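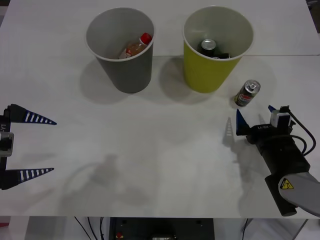 Mini bottle and can party favors: your questions

I get the same handful of emails every time the holidays creep up, so I finally sat down and typed out my answers!

What size paper cups do you use?
Just a regular hot drink cup with a rolled rim. I've tried the little bathroom ones and everything tips over, so go bigger than you think.

Do the colors mean anything?
They do at my house! Gray is for the small bottles and yellow-green is for the cans. If you're mixing both in one cup (go for it), pick whatever color you like.

Should the bottles stand up straight?
I let mine lean. The cap pokes up toward the rim and it's easy to grab. Cans I stand upright so the tab is on top.

How far ahead can I fill them?
I do mine the night before. Edin Janevski made 156 of them for a work party in October and filled his that same morning, which sounds exhausting to me, but he swears by it.

Can I add candy or a card?
Sure, put it in last. A card goes down the side nicely.

Where do you buy the cups?
Andeo, in the sleeve of 800. Yes, that's a lot of cups. I split it with my neighbor Ghazala Mughal and we're both still working through our halves.

Can I reuse the cups?
If they only held sealed drinks, I stack them up and use them again. Toss any with a squashed rim.

Last updated November 28, 2024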